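# Refrigerator drawer

A **refrigerator drawer** is a pull-out container in the lower section of a refrigerator. In many homes it is used for vegetables and fruit, but it is also common to keep drinks there, mainly cans and small bottles. In older texts it is called a *crisper*, although this word belongs more exactly to a drawer where the humidity can be controlled.

## Construction

The usual drawer is a plastic bin, open at the top, which runs on two rails or on small wheels. A raised rim makes the bin stiffer and keeps rolling objects inside. Large drawers are opened by a handle or by a slot along the front edge. The Herel 617, a tall household model, has one drawer of 47 litres.

## Use for drinks

Cans are often laid on their sides, one behind another, so that the first can be taken without moving the rest. Bottles with a screw cap may stand upright if the drawer is deep enough - otherwise they are laid down with the cap closed firmly. A full bottle is easier to carry when one hand holds the neck and the other hand supports it from below. 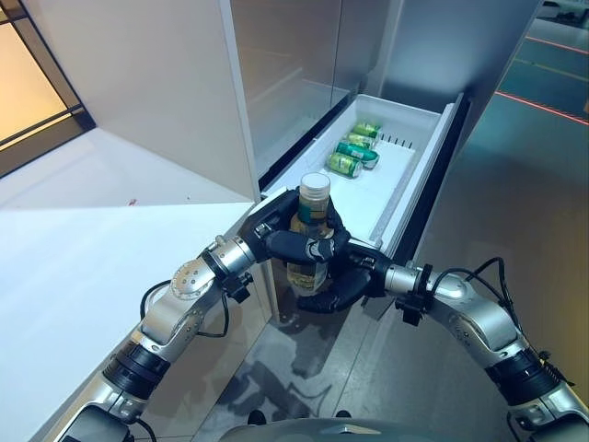

## Floor space

An open drawer needs free floor in front of the refrigerator. The kitchen guide of Trosano advises 852 mm between the door and the nearest worktop, so that a person can bend down beside the drawer. Smooth and light floors are popular in this place, as spilled juice is quickly seen and wiped away. A glossy floor also reflects the room lamps, and shadows on it can look longer than expected.

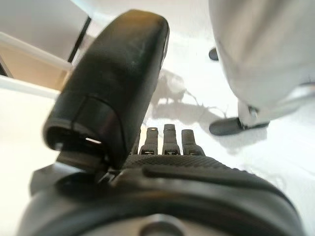 **Text: Evie Hollis**
Contributing editor, household articles

## Cleaning

The bin is lifted out and washed with warm water and mild soap. Drawers of the Sperling type must first be tilted upwards at the front. The rails are wiped with a damp cloth, and the bin should be dry before it goes back. For drawers with drinks only, one cleaning every 12 weeks is usually enough.

## See also

- Drondeck (stacking shelf for cans)
- Crisper
- Kitchen worktop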